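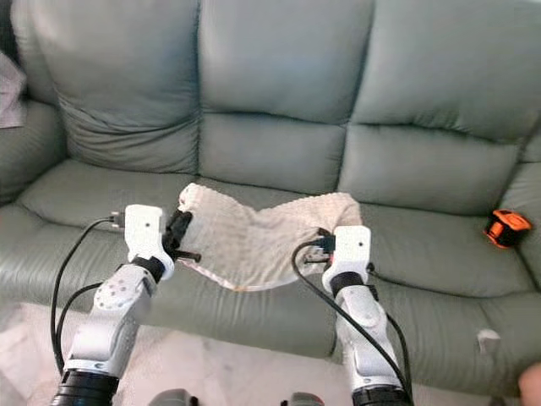 El sofá de tres plazas, o cómo convivir con la piel

Fatima Fashola compró su sofá de piel verde grisáceo de segunda mano, por 753 euros, y tardó una tarde entera en subirlo hasta el piso. Es un modelo de tres plazas, con los brazos redondeados y los respaldos partidos en dos por una costura horizontal, de los que se hunden al apoyarse. El tono cambia según la luz. La parte alta de los cojines se ve casi pálida y los pliegues inferiores, bastante más oscuros.

En Pusterport este tipo de sofá se vendió mucho hace unos años. Ahora aparece en anuncios y en almacenes de muebles usados, casi siempre con la piel algo gastada y la estructura en buen estado. Damilola Akinola, que lleva un taller de tapicería en la calle Darnau, recibe varios al mes. La mayoría de los dueños preguntan por las arrugas.

«Las arrugas son de la piel y del relleno, que cede», explica. «Se ahueca el cojín, se alisa con la mano y vuelven a salir. Lo que me preocupa es la piel seca, porque se abre por los pliegues.»

La ropa del sofá

Un sofá de piel pide tela encima, al menos durante parte del año. En verano la piel se pega a las piernas y en invierno está fría al sentarse. En casa de Fashola la solución son las toallas. Tiene varias de color crema, de tejido con relieve, que extiende en el asiento cuando hace calor y recoge cuando vienen visitas. En agosto las cambia cada dos días.

Probó antes con una funda elástica. Costaba 229 euros en Cieślak y la devolvió a la semana: resbalaba sobre la piel y había que remeterla por detrás cada noche. La toalla también se mueve, pero se coloca en un momento y cabe en la lavadora con el resto de la ropa.

Para doblarla usa el propio sofá como mesa. Sujeta la toalla por dos esquinas, deja que cuelgue sobre el asiento y la dobla hacia delante, primero por la mitad y luego en tercios. El asiento queda más bajo que una mesa de comedor y obliga a inclinarse, aunque tiene la ventaja de que admite una toalla de baño abierta a lo ancho. Lo mismo hace con las sábanas bajeras, con peor resultado.

Sobre el brazo suele quedarse alguna prenda o tela pendiente de guardar. Fashola no lo considera desorden. «El brazo es para lo que voy a coger luego», dice.

Lo que se queda en el asiento

Los objetos pequeños son otra cuestión. Un sofá ancho funciona como bandeja, y en él acaban herramientas, mandos, recibos y trocitos de papel que se quedan pegados a la piel. Akinola recomienda retirar todo lo que tenga cantos duros antes de sentarse o de echar una toalla por encima. Una pieza de plástico rígido olvidada bajo la tela puede dejar marca, sobre todo si pasa allí la noche.

El papel húmedo merece más atención. Si se ha secado sobre el asiento, conviene ablandarlo con un paño apenas mojado y levantarlo con la yema del dedo. Rascar con la uña se lleva parte del acabado.

Limpieza

La rutina del taller es corta. Paño seco de algodón una vez por semana, paño ligeramente humedecido con jabón neutro una vez al mes y crema incolora 3 veces al año. Las costuras se repasan con un cepillo blando, de arriba abajo. Los limpiadores con alcohol y las toallitas perfumadas quedan fuera.

Titilayo Okoro, vecina de Prandovside, aprendió lo de las toallitas con un sofá parecido. El asiento central perdió color y el arreglo le salió por 548 euros, con la piel de esa zona teñida de nuevo. Desde entonces pone siempre una toalla clara, sin estrenar tintes oscuros sobre el mueble. Las de colores intensos las lava aparte varias veces antes de dejarlas encima de la piel.

Fashola guarda las suyas dobladas en un estante del pasillo, junto a la crema y el cepillo.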